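January 2022. Notes, speech coding, MacKinnon set

Finished the second pass on the MacKinnon speeches. There are 307 paragraphs now, each tagged as promise, attack, credit claim or other. The two coders disagreed on 19, nearly all of them where the Norura road levy comes up. I settled those by rereading the full speech and wrote the rule into the codebook.
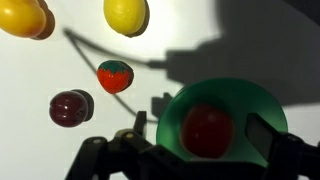

Toy fruit and green bowl on the white table.

The Prostham council minutes are still missing 40 pages. Asked the clerk's office again, no reply yet. If they don't come I will leave Prostham out of the first table and add it in May.

Next: run the same tags on the Surnero campaign leaflets. Keep "credit claim" separate from "promise" this time. Merging them in the first pass hid most of the change after the election.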